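How often should I redo the risk assessment on a small arm?
Posted by Tumelo Masilela, February 15, 2022
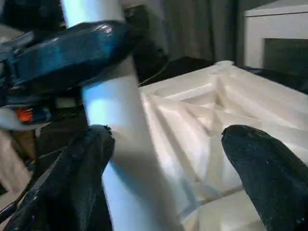
Do I have to redo the risk assessment every time I change the gripper fingers?

Treat the fingers as part of the tool, so a new shape or a harder material means going back over the pinch and impact parts of your assessment. You can leave the rest alone if speed, payload and reach are the same. Swapping worn fingers for identical ones just gets a line in the log.

More background: I run a little bench cell at Lillar and we go through finger designs like crazy (3 since September!). My boss wants the whole form filled in again each time, all 14 pages, and I'm losing my mind a bit.

2 answers

Sibusiso Masilela
Ha, I had the same fight at Munau. What got us out of it was splitting the form. The arm and the layout live in one document, each tool gets its own short sheet with a drawing, the weight, the edges and the max grip force. New fingers, new sheet, somebody other than the designer signs it. Takes me 45 minutes if I have the drawing handy. Oh, and write down the speed you tested at, I forgot that once and had to do it all over. Also check what your local rules say about who can sign, I only know ours.

zwane_bench
We just do everything again every 6 months and don't worry in between. Never had an issue. Soft fingers can't really hurt you anyway

Comment from Sibusiso Masilela: please don't go by that, soft fingers still have a hard mount behind them and an arm pushing it!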